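Who Clears the Table? Hand-Held Grippers and Staff Work at Sinden
Student project report, final version, 30 September 2023
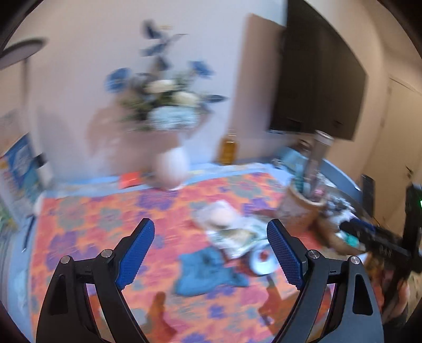
Fig. 1. Hand-held gripper over the dining table, second gripper at right.

1. What we looked at

Sinden is a small cleaning and home help company. It sends people into private homes and short-stay rentals to clear tables, wash up, make beds. In January it started a trial with Adlow, a firm that wants to train robot arms for the same kind of work. The arms aren't at Sinden yet. What is there is the hand-held gripper, which staff carry through their normal jobs while it records.

Our question: what changes for the workers when part of their job is now showing a machine how to do the job? We did not study whether the robots will be any good. Out of scope, and we don't have the background.

2. Method

Interviews with 8 cleaners, all of them on the trial. Two shifts shadowed. Adlow gave us the session log (1,824 recordings over the whole trial, dining tables and kitchens mostly). We read the notes that went with the table jobs, not the kitchen ones, ran out of time. Interviews were in the break room at Sinden, no managers present. Everyone got to read there own quotes before we used them.

3. The job with a gripper

Normal table clearing is fast and two-handed. You stack, you wipe, you carry three things at once. With the gripper it's one thing per hand, slowly, and the hand has to do it in a way the tool can record. Fig. 1 is typical of the tables in the trial. Crumpled wrapper in the middle, a rumpled cloth next to it, small plate with something red on it, a pot of utensils off to the side, flowers in a vase behind. Patterned tablecloth too. Easy for a person.

The cleaners sorted objects by how annoying they were. Paper and wrappers: light, fold up when you pinch them. Cloths: okay if you grab the middle. Thin things lying flat, like pens: hated by everybody. Plates: you need the rim, and you have to keep it level if there is food left.

"I know how to clear a table. Now I have to clear it like I have two fingers." (cleaner, five years at Sinden)

4. What changed for the staff

Time. A table session is planned at 17 minutes. Same table without the tool, the staff said a few minutes at most. Sinden pays the hour either way so nobody lost money, but the rest of the route was not made shorter to match. Most common complaint by far. One worker skipped her break on recording days.

Body. Sore wrists and thumbs in five of the eight. Squeezing the handle is a small movement but it repeats all day. A strap was added later and helped a bit.

Skill. We expected people to say the work felt dumbed down. Mixed picture. Three said they liked being the ones who know how it's done, and that Adlow asked them real questions (what do you pick up first, when do you leave something alone). Two said it felt like training your replacement and didn't want to talk about it much more. The others were somewhere between.

Privacy. The recordings show people's homes. Clients sign a form. The cleaners didn't, they got one paragraph in a staff email. Hands and voices of coworkers end up in the recordings as well. We think this is the weakest part of the trial.

Pay. A bonus for recording days, paid per shift. Newer staff took those shifts, older staff swapped out of them. So the group split in a way the company hadn't planned.

5. Comparison case

Vanhove, a laundry service in the same town, put in a folding machine called Plollska two years ago. We talked to the shift lead by phone, only once, so treat this part with care. There the machine came first and the staff adapted to it: feeding, sorting, fixing jams. No layoffs according to her but no new hires on folding either. At Sinden it's the other way round, staff come first, machine later. They have some say now. Wether they keep it when the arms arrive we can't tell.

6. Recommendations

- Shorten the route on recording days. Cheapest fix.
- Separate consent form for staff, with a right to say no and keep the same hours.
- Rotate the gripper, no full shifts with it.
- Tell people what the recordings are for. Only two of the eight could explain it to us.

7. Limits

Small group, one company. All interviews in one month. Adlow picked which session notes we could see. The full interview text (179 pages printed) is in the project folder, ask the department office for access.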